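Cushions, again

I know, I know, I did a whole item on the front room back in August and promised you the pantry next. The pantry can wait (it's a horror, you'll get it eventually). This month I've been properly obsessed with cushions, and since six of you wrote in after my grumble about the saggy ones, I'm calling that popular demand.

So, the cream leather sofa. I love it, I do, but it's a tricky thing to dress. It's got all that squared-off stitching across the back and the seats, very puffy and grand, and when you put a cushion against it the cushion either looks like it belongs or looks like somebody dropped it there on the way to the kitchen. Leather's slippery too. Anything with a shiny cover is on the carpet by tea time.

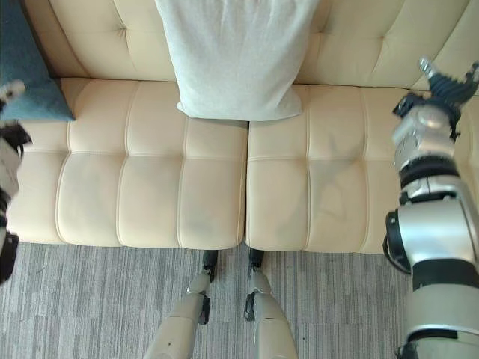
My first rule these days is to start with one big soft neutral in the middle and build out from there. I used to begin at the arms and work in, the way my mum did, and I always ended up with a gap at the centre that I'd fill with something silly. Grey's my favourite for the big one. It sits nicely against cream without shouting, and a fuzzy fabric has a bit of grip to it, so it mostly stays where you put it.

Then comes colour, and this is where I got stuck for weeks. I had mustard in my head. Wahyudi Nasution from the Govindasamy store (lovely man, endless patience, let me carry half his shelves over to the window) talked me round to something cooler. He reckons cream leather goes a bit yellow next to mustard and I hate to say it but he's right - I held the two together in daylight and it was like looking at custard. Teal, on the other hand! Teal with grey and cream is just gorgeous, and it picks up the stripes in a grey carpet as well.

I paid $51 for mine, cover and insert together, and I nearly put it back. There was a Korus one for a good deal less, but the insert felt like a bag of socks.
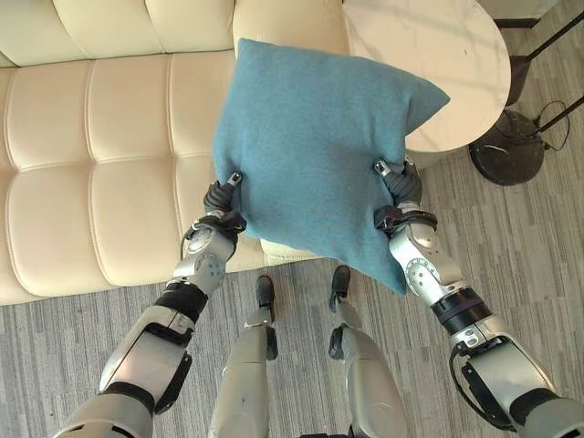

The teal one, with the white marble side table behind. Told you it was a good colour!

A few of you asked how I keep them plump. Give them a squeeze in from both sides, turn them a quarter, and squeeze again, then a good thump on the bottom edge where the filling always ends up. I do mine every morning while the kettle's on. Once a month they go out on the line for an airing, in the shade so the colour doesn't fade, and the covers get a cool gentle wash inside out. Don't tumble dry anything with a brushed finish. I did that to a Gutodham cover years ago and it came out like an old tennis ball.

For the leather itself I just use a barely damp cloth along the seams and then a dry one. Crumbs love those seams. If you've got greyish marks on the seats, go easy, try a hidden corner first, and please don't go at it with the kitchen spray.

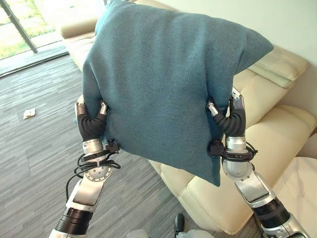 Squeeze from both sides, and mind that droopy bottom corner.

Still undecided on whether to add a second teal one at the other end or find something patterned. Ros from bowls says patterned, my husband says we've got nowhere left to sit. Write in and tell me what you'd do, and if anyone's spotted a decent feather insert that doesn't prickle through the cover, I'd love to hear where you got it. Pantry next month, promise.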